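Hand and Gripper Trials: Kitchen Tasks in Simulation

Grurkcombe Robotics Laboratory, Traltden
Page last updated Jan 15, 2021

The laboratory is comparing end effectors and arm controllers for domestic work before any hardware is purchased. All trials on this page were carried out in simulation, using a two-armed robot at a kitchen counter. The gallery is intended for partner institutions and for members of the public who wish to follow the project.

Two controllers are under review. Duggan plans the movement of both arms together, while Cuner plans each arm separately and settles any conflict between them afterwards. Each controller is given the same 12 tasks, and the starting positions of the objects are varied from one run to the next. More than 1000 runs have been completed to date.

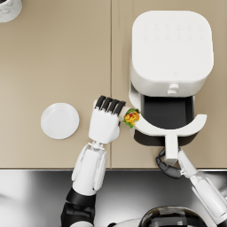 Loading tasks are the most demanding in the present set, as the two arms must work close together without disturbing one another. A run is scored on placement, on contact with surrounding objects and on the time taken. In the air fryer task the right gripper keeps hold of the long white handle while the left hand carries the food item to the edge of the open drawer, and a controller that allows either arm to drift loses marks under the second heading. The position of the plate is among the settings that may be changed between runs.

Grip force is recorded at every step and is reported separately from the task score. Soft items are given a lower limit than handles and lids.

Results for the remaining tasks will be added to this gallery when checking is complete. Institutions wishing to use the task files should apply in writing to the laboratory office at Traltden, stating which controller they intend to test and the version of the simulator in use.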